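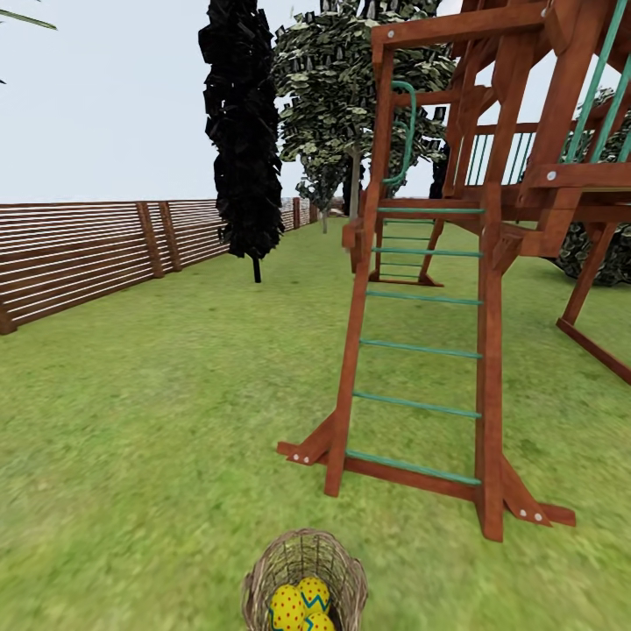
Segundo Montoya wants to know why the ladder counts as one obstacle and the fence as another, when the depth net gets both wrong in the same way. Fair point. I had been logging them separately since August and I don't think the split buys us anything. Merging them under "repeated thin structure" as of today.

October 30, 2018

Backyard set, rendered frames, stereo depth against ground truth from the simulator. Reran all 566 frames with the Oker matcher and then with the learned one. Same camera path, same exposure.

Oker drops out on the lawn, as before. Low texture, nothing to match on. The learned net fills the grass in smoothly and is close to truth there. On the ladder it is the other way round – the net smears the teal rungs into the bush behind the playset, and the gaps between them come back as solid. The planner then treats the ladder as a wall. Safe, but useless for the "reach through" task.

117 frames have the gap error on the ladder. 28 of those also have it on the fence slats. Have not looked at the deck railing yet, expect the same.

Tried Zulema Gallardo's edge weighting in the loss. Retrained overnight on the Lappalainen split. Gap errors on the ladder went from 117 to 181, so worse. Suspect the weight is pulling on the grass mottling too. Check the mask before blaming the idea.

The basket is fine for range but the open weave comes back as a closed surface in both methods. Leave it, the gripper stage will use its own close-up camera.

To do:
– rerun with edge mask limited to objects, lawn off
– railing balusters, same count
– ask Misville whether their renders have sky set to infinite depth or to a far plane. Ours is far plane and it skews the mean error.

Last updated by Zulema Gallardo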